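Sagging shelf on a metal-frame unit – stiffener or new board?

Posted in: Furniture repair and small shop work

zbastos_shop
10/5/20
I have an open shelving unit, black metal frame with pale wood shelves, bought under the Skollden name. The top shelf is going to carry a record player, an amplifier and a row of LPs. Total load by bathroom scale is 39 kg.
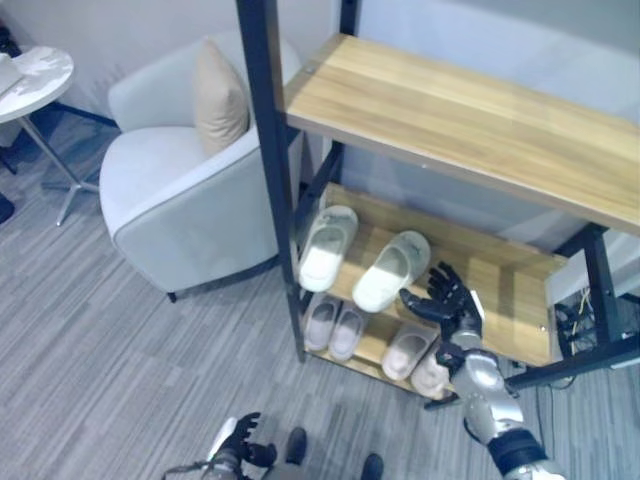 The clear span on the long side is 1450 mm between supports. With the load on it for a month the board is down 8 mm at the middle, measured from a taut string. It was flat in January when I put the unit together. I don't know what the core is. The maker's sheet says "wood" and gives no load rating per shelf, only an instruction to use the wall strap.

Options as I see them:
1. Flip the board and let it creep back the other way.
2. Screw a steel angle to the underside along the back.
3. Replace it with something thicker.

I'd like to keep the look of the front edge. Opinions?
Zulmira

okeke_i
Flipping works for a while. I did it on a bookcase and the board went through flat and out the other side in less than a year. You are resetting the clock and the load is unchanged.

What is the thickness? Nothing useful can be said about deflection until you post that. Stiffness goes with the cube of thickness, so a small error in your guess matters a lot.

zbastos_shop
18 mm by caliper, 330 mm deep.

okeke_i
Then your 8 mm is no surprise. The rule of thumb I use is 0.02 inch of sag per foot of span before the eye picks it up. At 1450 mm that gives you a bit under 2.5 mm. You are at more than three times that.

Going from 18 to 25 mm of the same material cuts the elastic part to 37 percent. Good, but still over the limit if the material is particleboard.

HG_lathe
Disagree with the rule of thumb here. It was meant for bookcases at eye level, where you sight along the edge. On an open frame, with other lines nearby to compare against, people notice less than that. The real question for a record player is level, and a shallow curve with the player in the middle is level enough. Put the turntable at midspan, push the LPs to the ends near the posts, and most of the bending goes away. Cost is zero.
Ha-rang

okeke_i
The middle of a sagging shelf is level, yes. It is also the part that moves the most when somebody walks past. A long thin board with a heavy amplifier on it bounces. I would not put a tonearm there.

HG_lathe
Depends on the floor. On a slab it is a non-issue.

carmela_v
Option 2. Use steel angle, 25 x 25 x 3, full length, vertical leg down, set back far enough from the front edge that it stays in shadow. One at the back and one at the front beats one large one at the back, which will let the front edge droop and put a twist in the board. I have done both and the single one was a mistake.

Details that matter:
– Flatten the board first. Turn it over on two blocks, weight the middle until it reads straight, then fit the angle.
– Pilot holes, and screws no longer than 15 mm. An 18 mm board does not leave much margin.
– Slot the holes in the angle except the center one. Wood moves and steel doesn't.
– Land the ends of the angle on the frame if you can. If it only hangs from the board you still gain stiffness, but you depend on the screws.

I use Jomau self-adhesive felt strip between angle and frame, otherwise it buzzes at low frequencies.

zbastos_shop
Is there any reason to prefer aluminum? I can get it cut locally.

carmela_v
One third the stiffness for the same section. Fine if you go up to 40 mm on the vertical leg, but then you see it.

tsege_w
Before buying metal, check the frame. On mine (same style, Suvarna brand) the sag was partly the end rails rolling inward. The bolts had backed off. I put a square in the corners, tightened everything, and measured again. That took out 3 mm by itself.

zbastos_shop
Went over the bolts. Two were loose by a quarter turn. Reading is now 7 mm, so it helped, but the board is still the main problem. Ordering two lengths of steel angle.

HG_lathe
Still say move the records first.

zbastos_shop
LPs are at the ends as of this morning. Will measure again before the steel arrives so the two effects don't get mixed up.

tsege_w
Please post both numbers. Same string, same spot.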